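Visits > Open Days > Shopping for a first robot arm

Two halls, one sandwich: my Friday at the Helwood open day

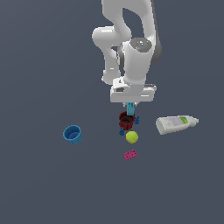

I went to Helwood with a budget, a notebook and very comfortable shoes, and I came home with the first two and sore feet anyway. If you've been reading along you know we're a small packing shop (gift sets, mostly, the kind with a mug and some hand cream and something silly for the kids) and that I've been given the job of figuring out whether we can afford an arm for the mixed bins next year. So when Helwood announced they were opening their doors for a whole day in August, with suppliers in the back hall and talks in the front one, I signed up the same evening.

Doors were at 9. I got there at 8:40 because I don't trust the ring road, and there was already a line past the bike racks! Someone at the desk told me they had 239 people registered, which felt like a lot for a building with one coffee machine.

I started with the simulation corner, and I'm so glad I did. My plan had been to run straight to the real machines and skip the screens, but this turned out to be the bit that changed my spreadsheet the most. They had a white arm with a two-finger gripper over a plain gray floor, and a handful of ordinary small stuff for it to deal with: a red cup and a blue cup, a tennis ball, a pink toy brick, a white squeeze tube lying on its side, a couple of little dark blue pieces. Basically our returns bin with better lighting. I stood there a good long time and pestered the poor woman running it with money questions, and she was very patient with me.

What she told me, more or less, is that you should spend on simulation time before you spend on metal. You put in the shapes you really handle, you try different fingers on them, and you find out which items are going to be a pain before you've signed for anything. Cups are mostly about the rim and how wide the fingers open. A ball wants to roll. A soft tube is the one she'd worry about, because a simulated tube tends to behave better than a real one that's half squeezed out. I wrote "TUBES!!" in my notebook and underlined it twice. Hand cream is in nearly every set we sell.

She also asked me which of our items we touch most often, and I didn't know. I guessed. That's going on the list for next week, somebody is going to stand at the bench with a clipboard and it's probably going to be me.

Then the back hall, which was loud and wonderful. Three suppliers had proper stands, and I'll give you my notes as I took them.

Misent had the friendliest people and the tidiest price sheet. They quote the arm, the controller and the stand as one line, and then the gripper as a second line, and then training, and then fingers, and by the time you reach the bottom of the page the first line looks quite small. But it was all there on paper, and I got to take the paper home. They'll do a lease too, though the lease doesn't include spare fingers, and I'd want spare fingers.

Shin were showing off speed. Their demo was moving boxes faster than I can clap, and there was a crowd the entire time. Fabulous to look at. When I said our bins are a jumble and we do maybe 200 sets on a normal day, the guy on the stand was very nice about it and said I was probably at the wrong booth – I appreciated that more than any brochure I picked up.

Plorero don't sell arms at all, they rent them out by the month with a technician on call. I hadn't known that was an option! The monthly figure made me blink, but there's a minimum term of only 2 months, and if it doesn't suit us the thing goes back on the truck. For a first go I can see the appeal. The catch is that you pay for the floor work yourself (power, guarding, a level spot to bolt it down) and you don't get that back.

On the floor work, I went to the lunchtime talk on "hidden costs" with my sandwich on my knee, and it was the best half hour of the day. The speaker put up a budget from a job they'd done and asked us to guess what share was the arm. Most of us guessed way too high. Around 80 percent of the hands went up for "more than half" and it was well under. The rest was guarding, the safety assessment, lighting, bins that are all the same height, somebody's time to babysit it, and a chunk held back for things going wrong. My own draft had a single row that said "installation" with a hopeful number in it. I've since broken that row into seven rows and I don't love any of them.

After lunch there was a tour of Helwood's own packing line, in groups, with those little earpieces. Ours kept picking up the group ahead, so I learned plenty about their forklifts and missed most of the part about palletizing. The line is far bigger than anything we'd do, but I did notice how much space they leave around each cell. I'd sketched ours into the corner by the tape machine. It won't go in the corner by the tape machine.

So, where I am now with the plan, for those who asked:

First, count what we handle. Next, pay for a few days of simulation with our own mugs and tubes, and take the difficult ones along in a bag so they can be measured properly. After that, get Misent and Plorero to quote on the same list of items, so I'm comparing like with like. The arm itself moves to the next budget year unless the rental number comes down. My boss took this better than I expected – I think she'd been picturing a much larger invoice landing this fall.

A few practical things if you go to the next one. Parking is free but it fills up by half past nine. The coffee is in the front hall only. Bring your own measurements, photos of your bins and your floor plan, every stand asked me for them and I had one blurry picture on my phone. And book the line tour as soon as you walk in, the afternoon slots were gone by eleven.

I still have a Misent tote bag with three pens in it if anybody local wants one.

47 shares | 4 comments

Comments

benchside_again: We rented for our first cell and the floor work was the painful part for us too. Ask if the guarding can be rented along with it, ours could.

mugsandmore: Did any of them say what they charge to try your own items in the simulator? I've had two quotes and they're miles apart.

Author reply: Nobody would give me a flat price on the day! They all wanted the item list first. I'll post what comes back.

tapegun: I'll take a tote bag.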